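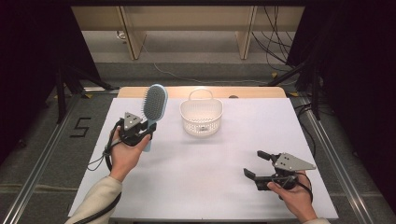 Light blue brush, cream sleeves.

OK so I finished Skitomness at a very silly hour and I need to talk about it. Long thread, no big spoilers until I warn you.

If you missed me yelling about the first one, Trilok Thakur writes these slow, snowy mysteries set in a harbor town called Jidholm. Book one was The Salt Ledger. Skitomness is the second. You can read it cold but please don't, you'll lose half the fun with the sister.

It's 400 pages and I had planned to make it last the week. I started Saturday after lunch. You see where this is going.

The setup: a ferry pilot disappears, his boat turns up tied neatly to the wrong dock, and Inspector Grewal gets pulled back from leave to look into it. She does not want to be there. She is rude to everyone for a good three chapters and I loved her for it.

Skitomness is the island across from the town, by the way. I spent most of book one thinking it was a kind of fish. They kept saying "he's gone for Skitomness" and I pictured a man with a net!

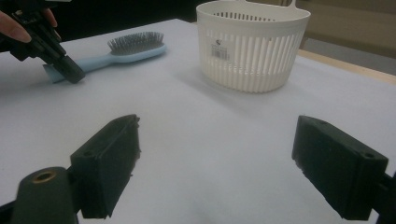
Cream basket and the brush on a white table.

Now the part I keep going back and forth on. The first 60 pages are slow. Like, a whole chapter on how the harbor office files its paperwork slow. I put it down twice and went and read the back of the cereal box.

But all that paperwork comes back! There's a form in chapter two with the wrong initials on it and I sailed right past it, and so did Grewal, and when she figures it out I said a word out loud on the porch that my neighbor definitely heard.

Page 156, people. If you've read it you know. If you haven't, clear your evening before you get there and have a snack ready.

I've seen a couple of readers say the dialogue is stiff. I don't hear it. Folks in Jidholm talk like people who have known each other too long and are a little tired of it. My whole family talks like that.

What I did not love: the romance with the doctor. He's fine. He has nice hands and a boat. I could not tell you one other thing about him and he gets almost 50 pages.

Also the map in the front is tiny. I had to hold it up to the lamp to find the lighthouse, and then the lighthouse barely matters. Trurov Press, if you're reading, bigger map in the next one, I'm begging.
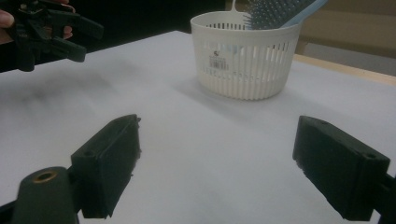 My favorite thing in the whole book is the two Sorrel brothers, who run the fuel dock and haven't spoken since their father's funeral. Thakur keeps putting them in the same room and giving them nothing to say. Every time, I pictured them like the two black fingers up there, tilted in toward each other with that open gap between them over all that white. One of them finally says something near the end and it's about a ladder. A ladder! I cried anyway.

Mild spoiler in the next post, so skip one if you're careful about that stuff.

Grewal's sister knew. She knew from the breakfast scene. Go back and look at what she does with the letter while everyone's arguing about eggs. I went back and reread it and got mad all over again, in the good way.

OK you're safe again.

Somebody asked about the audiobook. I tried a sample and the narrator does a great Grewal, dry and kind of sleepy, but the ferry crew all sound like the same guy. I'd go with paper for this one. You'll want to flip back to that form anyway.

Book three is supposed to be out in June and I have no title, no cover, nothing. I might reread The Salt Ledger while I wait, mostly to see if the ferry pilot is in it. I have a feeling he's the man with the dog at the bus stop – please tell me if I'm right, but whisper.

My copy goes to my aunt next. She reads the last page first, so I've put a rubber band around it.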